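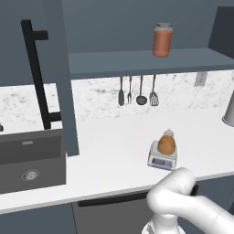
## Baker's percentages, and where they go wrong in print

**1/** I edit bread formulas for a small cookbook publisher. Most of the errors I fix are arithmetic, and most of the arithmetic is the same four or five mistakes. A thread on those.

**2/** The convention: total flour is 100%. Every other ingredient is its weight divided by flour weight. The percentages add up to well over 100, and that is correct. I have had two proofreaders "fix" it.

**3/** Worked case, from Kelly Tapley's Pokolura loaf (used with her permission):

- bread flour, 442 g
- water, 300 g
- salt, 9 g
- starter, 83 g, fed equal weights flour and water

Submitted with a hydration of 67.9%.

**4/** 300 divided by 442 is 67.9%, so the division is fine. The starter is missing from it. 83 g of that starter contributes 41.5 g flour and 41.5 g water.

Total flour 483.5 g. Total water 341.5 g. Hydration 70.6%.

**5/** Under three points of difference. Does it matter? For one loaf made from the gram weights, no. The dough is the same dough whatever the header says.

It matters when the reader scales by the percentages, swaps the starter for dry yeast, or compares the loaf to another one in the book.

**6/** Salt moves too. 9 g over 442 is 2.04%. Over 483.5 it is 1.86%. Both are normal. State which base you used and use it for the whole book.

**7/** House rule: the formula table counts flour and water in the starter. The ingredient list gives what goes in the bowl. Two tables, both labeled. Selina Zürcher argued for a single table with footnotes. We set one chapter that way and went back.

**8/** Next: resolution. A household scale that reads in whole grams can't tell you more than that. A displayed 442 could be anything from 441.5 to 442.5, an error near 0.1%. Ignore it.

**9/** A displayed 3 g could be 2.5 to 3.5. That is 17% either way, before any fault in the scale itself. Many scales also respond poorly to small additions and hold the old reading while you sprinkle.

**10/** So for 3 g of instant yeast on a whole-gram scale:

1. Weigh 6 g yeast.
2. Add 60 g water and stir until even.
3. Weigh out 33 g of the mixture at once, before it settles.
4. Subtract 30 g from the recipe water.

Worst case on the yeast is now under 10%.

**11/** Step 4 is left out of nearly every manuscript that uses this method. In the Mösli rolls it would have put an extra 30 g of water into a small batch. Flurina Wallner caught it at the test bake, by hand, before anyone had looked at the numbers.

**12/** Spoon measures for yeast and salt: we print them as a second column and mark them approximate. Fine salt and flaked salt can differ by a factor of two by volume. If an author tests with flaked salt and writes "2 teaspoons salt," I send it back.

**13/** Rounding. Round the gram weights last, after scaling. Aurelia Plattner sent a formula that had been scaled up, rounded, scaled down, and rounded again. The salt had drifted from 1.9% to 2.3%. Keep one master table in percentages and derive every batch size from that.

**14/** Eggs and milk. Neither is water. If you want a hydration figure for enriched dough, say what you assumed. We count milk at 87% and whole egg at 75%, and butter separately. Valdir Moura leaves all three out of the figure and gives a total liquid weight. Also fine, as long as it's on the page.

**15/** Percentages for inclusions (seeds, raisins, cooked grain) go against flour weight too, dry weight before soaking. Soaking water gets its own line. In the Jikau seed loaf it was folded into the main water, and testers who bought presoaked grain ended up with batter.

**16/** The spreadsheet I check against has one row per ingredient and four columns: grams, flour in it, water in it, percent of total flour. Sum the middle two and the hydration follows. I rebuild it from the manuscript each time and never paste the author's version.

**17/** Corrections so far: a reader points out that in 10/ the stirring should be repeated right before step 3 if you've paused. Agreed. It's going into the December reprint.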